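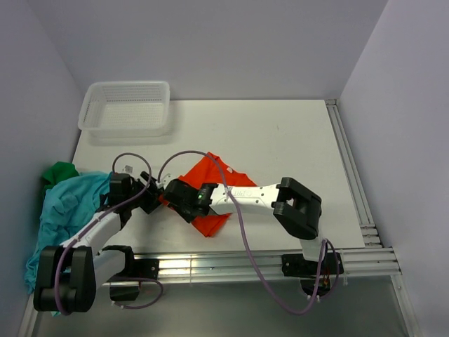

**How often is the Nurnbridge bus stop list updated?**
Every September, after the new timetable comes out.

## What's in it

`stops.csv` has 306 rows, one per stop. Columns are `stop_id`, `name`, `route`, `shelter` and `bench`. Route 78 is listed twice - the Joraseck loop runs in both directions and the stops don't match up.

## Known problems

- Shelter data is missing for Kusurora Road.
- 2 stops share the name "Mill Lane". Use `stop_id` to tell them apart.

## Fixes

Open an issue with the stop ID and the correct value. Gumaro Olvera merges changes to `main`.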